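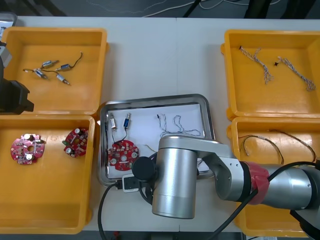 Sorting Mixed Electrical Parts with a Four-Bin Layout

Project report, second semester
Team: Aaliyah Melnyk, Géza Farkas, Lucie Dhillon
Advisor: Lise Carrier

1. Purpose

The teaching lab keeps used electrical parts in mixed boxes. Students who need a solenoid or a length of wire search the box and put the rest back in a worse state. The project tested a small sorting layout for these parts and wrote a set of rules for it. The parts came from one mixed lot of 288 pieces, logged as lot 703. The lot was released to us by Sebastián Quezada in June.

The report covers the table layout, the part classes, the problems met with wire, and the rules for solenoids. Testing of the electrical condition of the parts was outside the scope.

2. Layout

The table is white. Four yellow plastic bins are used, two on each side, and a shallow stainless-steel tray is placed between them. Unsorted parts go into the steel tray in small amounts. Each part is then moved to one of the bins:

Upper left: solenoids
Lower left: round circuit boards
Upper right: wire harnesses
Lower right: long single leads

The bins are open at the top and have no dividers. We tried dividers early on and removed them. Harnesses hung over the walls and pulled neighboring parts with them when lifted.

The first layout had harnesses and solenoids on the same side. Both classes have thin leads, and both tangled at the shared edge. Moving the harnesses to the right fixed most of this. The boards stayed on the left in both versions. They have no leads and can be placed close to anything, although they tend to come to rest tilted against the bin floor or each other.

3. Part classes and wire

The class of a part is set by its largest component. A solenoid with wire attached is a solenoid. A harness is any bundle of twisted wires with more than one branch. A lead is a wire or pair of wires that does not branch.

The rule was simple to apply to boards and solenoids. Wire caused most of the disagreement between team members. A harness with short branches looks like a lead when it is folded, and two leads that have caught on each other look like a harness. The working rule is to lift the piece clear of the tray before deciding. Pieces that separate when lifted are treated as separate leads.

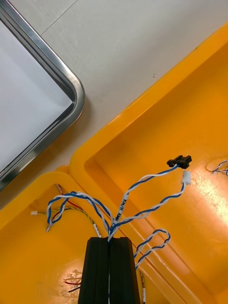 Figure 2. Twisted blue-and-white wires with a black connector and a white connector over the yellow trays.

Connectors are the main cause of snagging. The housing passes through a loop in one direction and holds in the other. Pulling on the wire tightens the loop. The piece should be lowered again and the connector backed out first. Labels on the wires are left in place even when they are only partly legible, and no attempt is made to sort by label text. Sorting by wire color was also considered and dropped, as many pieces carry more than one color.

4. Tray lining and lead clearance

Solenoid leads need more room than the solenoids themselves. In the first runs the bodies were spaced evenly across the bin floor, but the leads still crossed. We then set a clearance of 50 mm between the bin wall and the nearest body.
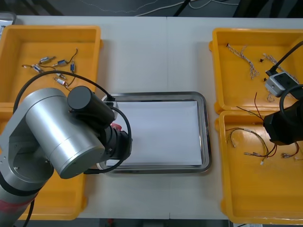 Lead clearance worked well at low fill and poorly once the bin held more than a few parts. The bodies roll, and a lead that is lifted drags the next one. The upper left tray is a fair case: the components have drawn together into a cluster, with fine brown leads running between them in a loose tangle. The clearance rule was kept for the first parts placed and dropped after that. The lining of the steel tray was a separate change. Bare steel reflects the overhead light, and fine dark wire is hard to pick out against it. The white sheet of paper on the tray bottom gives an even background, and leftover scraps of wire are easier to find on it at the end of a run. The raised rim stays uncovered and still reflects.

5. Solenoids

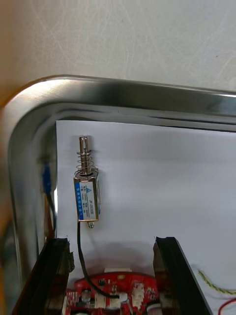
Section by Lucie Dhillon

The solenoids are the heaviest of the four classes for their size and the easiest to damage through careless stacking. On the push-pull type, the plunger stands out from the body with a coiled return spring at its base. A wire that slips between the turns of the spring is slow to remove. For this reason solenoids are taken out of the steel tray before any harness near them is moved.

The body is the lifting point. Lifting by the plunger loads the spring, and lifting by the lead puts strain on the point where the wire meets the body. Both are ruled out in the instructions. Where a label wraps the front of the body, the part should be set down label up if the leads allow it. The print is small and has to be read at close range.

Solenoids of different sizes share one bin. A split by size was proposed by Géza Farkas and would need a fifth bin, for which the table has no room in the present layout.

6. Open items

The rule for folded harnesses still depends on the person applying it. A length limit might work better and has not been tried. The board bin could be made smaller, which would free space on the left for a second solenoid bin. The 2 spare bins are stored under the bench with the remaining paper, and the instruction sheet is in the same place.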